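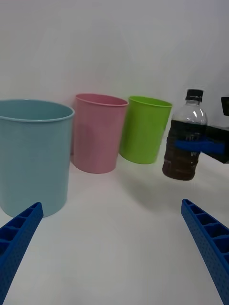
## 3. Test of the Rurnard finger kit

For our project we tested the Rurnard finger kit, sold by Flerico as a replacement for standard gripper fingers. We wanted to learn if a student group can use it on two arms without special training.

The task was simple to describe: one arm lifts a bottle of dark liquid, the other arm handles plastic cups. Light blue, pink and green were used, so that the operator can name each cup quickly.

**Assembly.** The manual promises 15 minutes per arm. We needed more for the first arm, as the screw drawing on page 16 is printed too small. The second arm went well.

**Trials.** We made 354 trials in May. In 215 of them the task was completed with no help from the operator. Most failures came from the cups, which turned when only one finger touched the rim. The bottle gave us less trouble.

**Opinion.** The ribbed fingers are easy to change and we would buy them again for the course. The manual should be translated better. We have not yet compared the kit with the Leretti one, which arrived late.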